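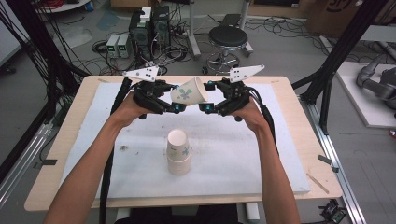 Necati Kocabaş
Lecturer, Packaging and Everyday Materials, Skarnton College
Handout 4, updated 6 February 2020

Okay, paper cups! I promised you a whole session on them and I meant it. Bring this sheet with you, because I'm going to skip over the history pretty fast and spend most of the time on the lining.

So, plain paper and hot coffee don't get along. Paper is a mat of plant fibers, and water loves to creep in between them (remember the blotter test from last week?). Early cups were coated with wax, which was fine for cold water but softened as soon as you poured in something hot. Most cups since then have a very thin layer of polyethylene on the inside. It does two jobs: it keeps the drink in, and it works as the glue when the side seam is heated and pressed together. I love that second part, and it's the bit people forget on the test.

Now the rim. Run your finger around one at home and you'll feel that it's rolled outward. That little curl stiffens the whole cup, gives the lid something to snap onto, and is a lot nicer on your lip than a cut edge. If you unroll it (please do, it's fun), the cup goes floppy right away.

The taper matters too. Straight-sided cups don't nest, so you'd be shipping mostly air. With a taper, a sleeve of 100 fits on one shelf, and a carton of 1000 is something one person can carry. The catch is that cups can jam together if the taper is too slight, so the recessed base has to act as a stop.

Printing: usually done on the flat sheet, before the blanks are cut. Since the blank is a curved fan shape, straight lines need to be bent in the artwork. Small scattered patterns are very forgiving here. Stripes are a headache.

For next time, read chapter 2 in the Plerus reader and cut one used cup open along the seam. Rinse it first, please. We'll get to recycling and why the lining makes it such a pain, and I'll hand back the Ernico worksheets, which I still have to finish grading, sorry!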